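Bench notebook, small arm
September 17, 2018

Shopping list day! The spending form has to go in before the end of September and I've been putting it off in favour of playing with wires, so I'm writing it all down in one go and will copy the sensible bits across afterwards. If you're reading this because you want something added, write it in the margin or come and shout.

First, the big one, the gripper. I've now had quotes from Jarndale and from Postatik and they could hardly be more different. Jarndale want to sell us the whole thing (gripper, controller, cable, a day of someone coming out to fit it, which we don't need) and their lead time is 22 weeks. Twenty-two! I rang to check it wasn't a typo. It means anything ordered this month doesn't turn up until well into next year, and I'd be paying for it out of this year's money, which the finance people dislike and so do I. Postatik will sell just the gripper and have it in stock, but the jaws open wider than we'd ever use and the fingers are great blunt things meant for boxes. Lovely if we were moving boxes.

What I keep coming back to is that the gripper body we've got is fine. It opens, it shuts, it does what it's told. The trouble is all at the business end. The fingers are wrapped in black tape, and the tape does give us grip on wire insulation, I'll say that for it, but it wrinkles and the edges lift, and every rewrap comes out a slightly different shape. So then I go and redo the tool offset. Then somebody rewraps it and I redo it again. I reckon I've spent more of this month on offsets than on the task.

So my current thinking is no new gripper this year. Proper fingertips instead. Hou do moulded ones in a few hardnesses and they'll send a mixed pack, and we could have a spare set made up in the workshop with a thin tip for getting in beside header pins. Even with the workshop's time on top it comes to a tiny slice of the Jarndale quote. The thin tip matters, because what we have at present is a big round blob trying to bring a very small loop of wire up to a row of pins, and the blob takes up all the room. I'd like to see past it for a start.

Things I want to know before ordering from Hou:
- do the tips slide on or bolt on (if they slide on they'll creep, I just know it)
- does the soft grade mark the insulation
- can we buy singles when one tears, or is it always a full set
- will they do a sample, ideally free, I'm not proud

Next, holding the board. The black holder works and I'm leaving it alone, except that I'd like a second one so we can have two boards set up and swap over without realigning. Workshop job, no supplier needed. Would be nice if the new one sat on dowels. I keep meaning to draw that up and keep not doing it, so I've put it on the form now to force my own hand.

Lighting. Oh, the lighting. The white surface was my idea and I still mostly like it, dark things and red things stand out on it beautifully, but the middle goes far too bright and anything silver and thin gets lost in it. A bare wire loop against bright white is just a faint ring. I tried turning the lamp down and then the board went murky, so it needs a diffuser and possibly a matt sheet in place of the shiny one. Both cheap. I've put down for a diffuser panel from Dokeck plus a few sheets of matt card in white and pale grey to try. The card can come out of petty cash and I'd suggest we do that this week whatever happens with the rest.

While I'm on the subject, I'd also like a camera with a faster shutter, as things go soft when they move. That's a want and I've marked it as a want. Better light might fix half of it anyway, so it makes sense to buy the light first and see. (Note to self: do not let the camera creep up the list just because it's the fun one.)

Consumables. Wire in several colours, please not only red. More header boards, the cheap blue kind, as pins get bent and once bent they're no use for practice. I've asked for a pack of 22, that being how they come, and it ought to see us through to the spring. Tape, obviously, until the tips arrive. Solder for tinning the loops. I make the loops by hand round a little former and they come out more or less the same if I'm not in a hurry, and if I am in a hurry they don't. A proper pair of looping pliers would sort that and I can't believe I haven't asked for one before.

Order of buying, as I see it today:
- card, diffuser, pliers, wire, boards: straight away
- Hou mixed pack: as soon as they answer the questions
- workshop tips and second holder: get a slot booked
- camera: after we've lived with the new light
- gripper: look again next year, ask Jarndale to requote without the fitting day

I did wonder whether to put the gripper in as a reserve item in case there's money left over at the end. There never is, but if it's on the form it at least exists as a request and I won't have to argue for it from scratch. Postatik's quote is only good for two months, so it would need renewing anyway. I'll think about it over lunch.

One worry I haven't settled: if we change the fingertips, all the runs we've done with the taped ones aren't really comparable with what comes after. I think that's all right as long as we do a batch of each close together, same board, same wire, and keep one taped finger aside untouched. So that's a small box to label as well.

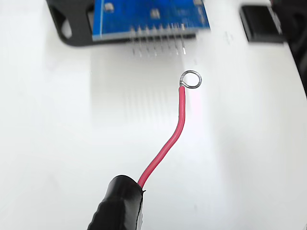
Reading time: 5 mins

Red wire, loop end up by the header pins, old taped finger. Want the same view again with the matt card down and a Hou tip on. Still to do: ring the workshop about a slot, email Hou, find the petty cash tin.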